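About Edlow Thread & Cordage

Edlow Thread & Cordage makes and tests fine technical thread for industrial and laboratory customers. The company was formed to take over the twisting and finishing lines of the former Rastogi mill and still operates from the same building. The original business supplied sewing thread to shoe and luggage makers. Present output is divided between bonded filament thread, braided line and custom short runs.

We employ 41 people across production, testing, shipping and the office. Production runs in two shifts. The test room runs in one.

What we make

The standard catalog lists 286 items, counting each combination of fiber, construction, finish and diameter as one item. Base fibers are polyester, nylon 6.6, silk and polypropylene. Constructions are monofilament, twisted multifilament and braid. Finishes include raw, waxed, bonded and silicone-treated.

Clerkunine is our house name for a tightly braided polyester line with a low-stretch core. It is supplied in five diameters and in black, white and undyed. It was first developed for bookbinding equipment, where a thread that stretches under load will shift the stitch position. It is now used mostly in instrument assembly and in test fixtures. Clerkunine is sold on flanged spools or as cut lengths with heat-sealed ends.

Custom work starts with a written specification. The customer states the linear density, minimum breaking load, maximum elongation and color tolerance. If a value is missing, we propose one and wait for written approval before winding a sample.

How we test

Every production lot is sampled at the start, middle and end of the run. Tensile tests follow a fixed gauge length and a constant rate of extension. Knot strength is measured separately, as a knotted thread will normally break at a lower load than a straight one — the ratio between the two figures is printed on the lot certificate. Diameter is measured under light pressure with a flat-anvil gauge.
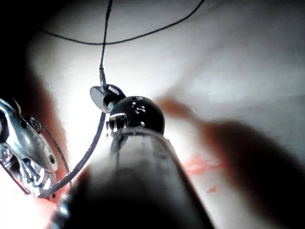 Thin dark thread at a metal jaw.

Specimens that break at the grip are discarded and repeated, and the number of repeats is recorded. A lot with an unusual number of grip breaks is held until the jaw faces have been checked for wear. Conditioning is done in the test room before measurement. Silk and nylon are conditioned longer than polyester, which takes up very little moisture.

Lot records are kept for every shipment. Customers can request a copy by quoting the lot number printed inside the spool core.

Ordering and distribution

Catalog items ship directly from the mill. The minimum order is one spool for stock items and 80 spools for custom colors. Cut lengths are packed flat in paper sleeves. Zuketti handles distribution outside North America and keeps its own stock of the Clerkunine range — prices and lead times should be requested from them.

The mill closes for maintenance during the last part of December. Orders that need to ship before the closure should be placed early, with any specification already approved.

Page last revised 2 April 2018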